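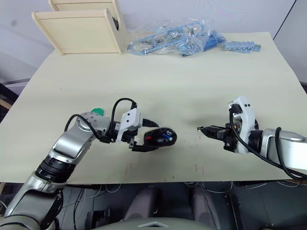
My wrist only hurts on the mouse side, one of you wrote on the feedback sheet, so why did we spend a whole session on chairs? Fair question! I'll get to the mouse today, I promise, but the chair sets the height of your elbow and your elbow sets everything after it.

August | Posted by the course tutor, Hurnano Evening Classes
39 shares | 5 comments

Setting Up a Desk, Session 5

Quick recap first. Feet flat, shoulders loose, elbows near your sides and bent at something close to a right angle. If your desk is too high (mine was for years), raise the chair and put something under your feet. I use an old Pacheco phone book – still the best footrest I own.

Measure your own desk before next time and bring me the number. Floor to top, no tape measure bending round the drawer please.

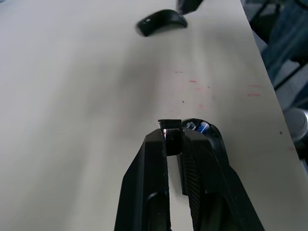 Reach

Sit down, close your eyes, let your forearm drop onto the desk. Wherever your hand lands is where the mouse goes. Most of us park it way out past the number pad and then spend the day with one arm stuck out sideways. Try a narrower keyboard if you can borrow one, or swap hands for a week – it's awful for two days and then it's kind of fun.

Pointer speed matters too. Turn it up a notch and see if you're still shoving your whole arm around.
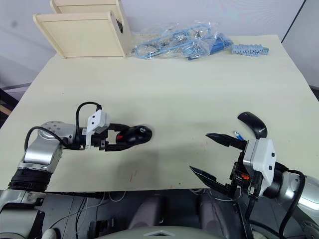 Fig. 3. Two computer mice on a pale tabletop.

For next time: read pages 39 and 40 of the packet, and fill in the break log for one full workday, lunch included.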